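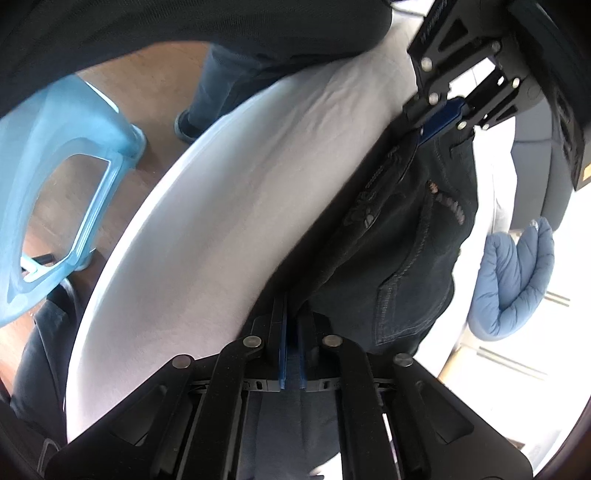

Funda para tabla de planchar Trutholm, con muletón incorporado
Ref. 2238
Precio: 38 € (IVA incluido)
Disponible, sale del almacén en 5 días

Vale, lo confieso: llevo media vida planchando sobre fundas malas. De las que se arrugan en cuanto pasas la plancha, de las que se quedan cortas en la punta y te dejan un trozo de rejilla marcado en la camisa. Así que cuando empecé con la tienda tenía clarísimo que quería vender una funda que yo misma usara en casa, y esta es la que uso. La Trutholm me la trajeron de muestra en enero y sigue puesta (la he lavado unas cuantas veces, luego os cuento).

Lo que más me gusta es el relleno. Lleva un muletón de fieltro de 5 mm cosido a la tela, de una pieza, y eso se nota muchísimo con los vaqueros y con cualquier cosa que tenga costuras gordas. Las costuras se hunden un poquito en el acolchado y la tela de alrededor queda lisa, sin esos brillos tan feos que salen en los pantalones oscuros. ¡Los vaqueros negros, siempre del revés, por favor! Y con la plancha a media potencia, que el elastano sufre.

La tela de arriba es algodón cien por cien, sin capa metalizada. Sé que hay gente que no quiere otra cosa que las plateadas, y en la tienda también las tengo, son las Erdem y cuestan bastante menos. A mí me resbalan las blusas encima, qué queréis que os diga. El algodón agarra un poco la prenda y con el vapor me apaño mejor.

Medidas y tallas

Aquí es donde más devoluciones tengo, así que leed esto con calma. La funda viene en dos tallas. La M es para tablas de hasta 120 x 38 cm y la L para tablas de hasta 130 x 48 cm. Medid la tabla sin la funda vieja puesta, por la parte más ancha y de punta a punta, sin contar el apoyo de la plancha. Si estáis justo entre las dos, coged la L y tirad bien del cordón, que da mucho de sí. Las tablas de sobremesa y los manguitos no entran, para eso estoy esperando un modelo pequeño de la misma casa.

Cómo se pone

Se mete primero la punta estrecha, se estira hacia el lado ancho y se tira del cordón por debajo. El tensor es de los de botón, que se aprietan con una mano. Además trae tres elásticos con pinza para cruzar por debajo de la tabla. Yo los dejé en el cajón las primeras semanas y mal hecho, porque sin ellos el centro se va aflojando. La primera vez, dadle una pasada de vapor por toda la superficie y volved a tensar.

Lavado

A máquina, a 30 grados, con el cordón atado en un lazo flojo para que no se os meta por dentro (me pasó, y tardé toda una tarde con un imperdible). Nada de secadora. La volvéis a montar cuando todavía está un pelín húmeda y se estira sola.

Lo menos bueno

El color claro se ensucia. Si usáis agua del grifo muy dura y la plancha escupe cal, se va a notar. Y el muletón tarda en secar, en invierno contad con un día entero sin planchar, ¡qué pena más grande!

Envíos y cambios

Los pedidos salen desde el almacén de Plilldale. Si preferís recogerla en mano, en la tienda de Plerkthorpe abrimos a las 10 y cerramos a mediodía para comer. Para cambios de talla tenéis 20 días desde que os llega el paquete, con la funda sin lavar y en su bolsa. El primer cambio lo pago yo.

También te puede interesar
Funda metalizada Erdem, talla única
Tensores elásticos de repuesto
Paño de planchado de algodón
Agua destilada, garrafa de 5 litros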